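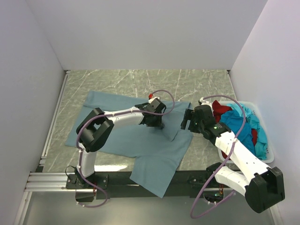 *Two-arm folding station with a light blue garment on the table and a basket of clothing behind the right arm.*

**Kamach opens second round of garment-folding demonstrations**

Feb 19, 2023

Kamach has started a second round of data collection for its two-arm garment-folding project, the company said in a project update. The round is planned at 3,000 demonstrations, all performed by remote control. The first round, which closed in October, produced 600.

Operators drive the arms through a pair of hand-held leader arms supplied by Ameck. Each leader arm has the same joint layout as the arm it controls, so the operator's wrist and elbow positions map directly to the follower. The trigger on the leader handle sets the gripper opening. No joint is scripted. If the operator hesitates, the hesitation is recorded with everything else.

Every demonstration is stored as joint positions, gripper width and synchronized video from a workspace camera and the wrist cameras. Kamach trains on the complete recording. Trimming idle time at the start was tried in the first round and dropped after the trained policy began closing its grippers too early.

The main change in the new round is how cloth edges are handled. In the first round, operators were told to keep the garment entirely on the table. The new protocol lets a hem or corner hang over the front rail, where an operator may pick it up from the free edge. Yulan Qin, who runs the demonstrations, said the older rule made the recordings tidy and the trained policy brittle.

"As soon as a shirt slid forward, the policy had nothing to go on," Qin said. "It had never seen a corner in the air. We want those states in the set, including the ones where the operator has to back off and try again."
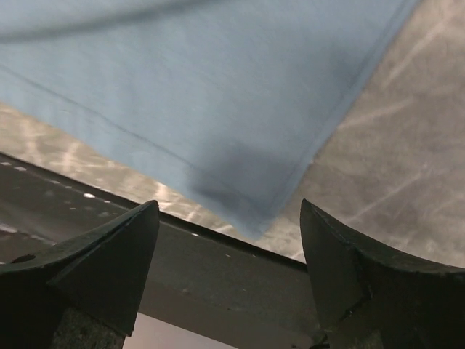 *Wrist camera view: a corner of light blue fabric above the open gripper fingers.*

Operators are now asked to bring the open fingers up to a hanging corner, pause, and close only when the corner lies between the tips. Failed grasps are kept and tagged. Kamach discards a run only if a cable snags or a garment leaves the reachable area.

Each operator records 200 demonstrations before being moved to a different garment type. The current list has 9 types, starting with short-sleeve shirts and ending with hooded tops. Labels are applied by Fairweather, which also handled the first round.
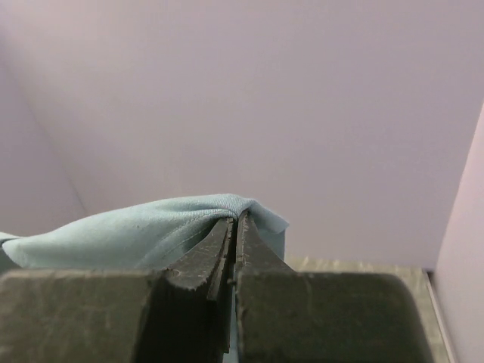 Grasp labeling is the slowest part of the work. Force is not measured at the fingertips, so the labelers judge a grasp from video and gripper width alone. A pinch that raises the cloth into a small peak between the jaw tips, with a stitched seam running close beside it, gets two tags: one for the grasp and one for the nearby seam. Seams matter because the fabric is thicker there and the gripper stops at a wider reading, which the first labeling guide counted as a missed closure. The revised guide sets separate width limits for seams and single layers.

Training will run on Mimell, Kamach's in-house imitation learning software. The first policy from the combined set will be tested on garments held out of both rounds. Kamach has not said whether the recordings will be released.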